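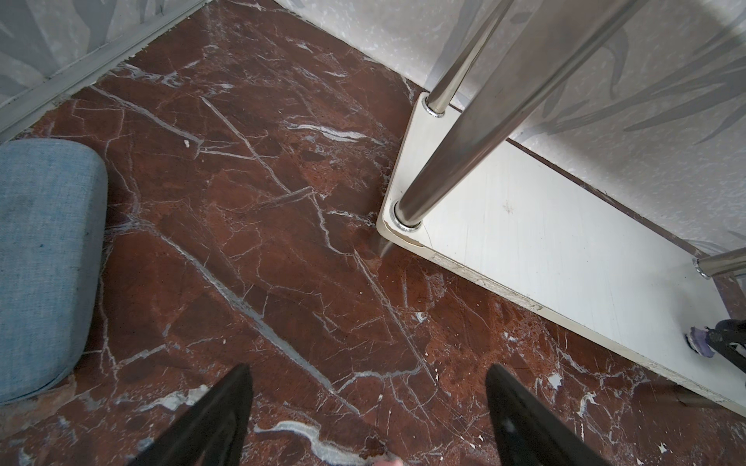

Lusska's harbor update slips to May (a thread) 1/

Well, friends, I was all set to spend tonight telling you about my new fishing boat, and instead I'm telling you about a delay. Plavitz put up a note this afternoon saying the harbor update for Lusska won't be out this month after all. They're saying May now, with no day attached to it.

2/ For those of you who followed me for the bread pictures and have no idea what I'm going on about: Lusska is an online trading game set on a bunch of islands. You haul salt and timber and lamp oil from one port to the next, you try not to get robbed, and you chat a lot. I've been playing it since before my knees went.

3/ The update was supposed to let a player company own a harbor outright. You'd set the docking fees, hire the pilots, decide who gets to unload first when a storm's coming in. People have been asking for this so long that some of the folks who asked first have grown kids playing now.

4/ What the note says is that the new docking line falls apart when too many ships show up at once. In their test at Costa (that's the big southern port, the one with the awful music) they got 349 ships into the bay and the whole line stopped moving. Ships on top of ships. Somebody's cargo ended up on land!

5/ I was in that test, by the way. I sat outside Costa with a hold full of onions for 60 minutes, and I had a wonderful time, because everybody stuck out there started trading with each other over the side. I came away with fewer onions and a hat.

6/ Clyde Schumacher, who runs the company I sail with, is taking it harder than I am. We've been saving up for the harbor at Sirnari all winter and he had the fee table worked out down to the last coin. He typed "well, shoot" in company chat and then went off to mine tin by himself for the evening.
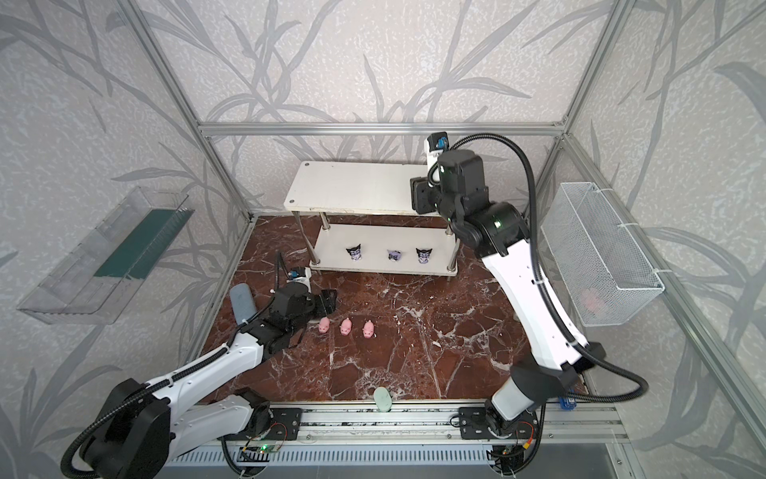

7/ And I do feel for him, because the prices are the real trouble. Everyone stocked up on cut stone for building piers, us included, and as soon as the note went up stone started dropping. We're sitting on 14 barges of the stuff. If you need stone, please, come talk to me, I'll throw in onions.

8/ A couple of you asked if the smaller things are still coming on time. Yes, as far as I can tell! The new sails, the fix for the map that forgets where you've been, and the longer mail messages (hooray, says the woman who writes long mail) are all still listed for the regular patch.

9/ Harbor bids are the part I'm still fuzzy on. The note says any bid already placed will be held, but it doesn't say if you can pull one back and use the money in the meantime. I've written in to ask. Last time I wrote in it took roughly 5 days to get an answer, and it was a very nice answer.

10/ For what it's worth I'd sooner have it late than have it eat my boat. Some of you remember the lighthouse patch, when every lantern in the north burned through its oil overnight and we all sailed around in the dark for a week bumping into each other. I lost two good ships and a parrot.

11/ Our company meeting is still on for 8 tonight, at the tavern in Sirnari, upstairs. Clyde says he'll be there if the tin runs out. Bring your stone counts so we can figure out what to sell and what to sit on, and I'll post here when I hear back about the bids.

© Edit Fodor | Contact | Back to top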